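Pre-Release Map Check, Niltonlow Season Update
Rorklow, build 725, checked February 14, 2026
Filled in by Madhu Sengar, with notes from Ankit Tiwari and Vikas Bisht

Hello all. Same sheet as last season, with my usual rambling beside each item. Please read the comments even where I put OK, because a few of those are "OK for now" and I'd love for somebody to take them on before the update goes live.

1. Player spawn points
Result: OK
All 44 load and drop you on solid ground. Vikas stood on every one of them, bless him, and then did the harbor again because he thought he'd seen his feet sink. I watched over his shoulder the second time and they looked fine to me.

2. Falling out of the world
Result: FAIL
There are 2 spots where you can still slip through. One is behind the ferry office, if you crouch and back into the corner. The other is on the cliff path, and you have to be jumping. Ankit has put both in the tracker with his save files attached, so please use his and don't go hunting for your own (I lost most of an afternoon that way!).

3. Flashing lights and strobes
Result: OK, with comment
The lightning over the lighthouse is much gentler than it was in August, and the reduced flashing setting now carries over after a restart. I'd still like the warning screen to stay up a little longer. I'm a slow reader and I only got to the end of it on my third try.

4. Interior props and furniture
Result: OK, with comment
Nothing floating, and no missing textures in any of the houses. The darker woods eat up their own detail in low light, so Bhupendra may want to lift the shadows a touch.

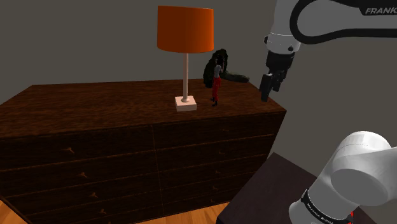
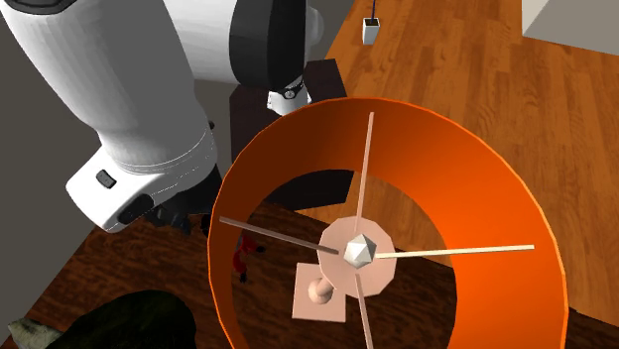

5. Voice chat and reporting
Result: OK
Mute, block and report all work from the map screen as well as from the pause menu. The report form remembers what you typed if you get knocked out halfway through, and I was so pleased to see that one fixed.

6. Parental controls
Result: RECHECK
The spending limit held every time we tried it. The play timer didn't show its last reminder on the Tasero handheld, though it did on everything else. Ramesh Agarwal has the handheld this week, so ask him nicely.

7. Server load
Result: Not done
Waiting on the Yadav test server. I'll fill this in as soon as we have a slot.

Sign-off
Held until items 2, 6 and 7 are closed. Send changes to me, and please don't type over the old comments, just add yours underneath with your initials.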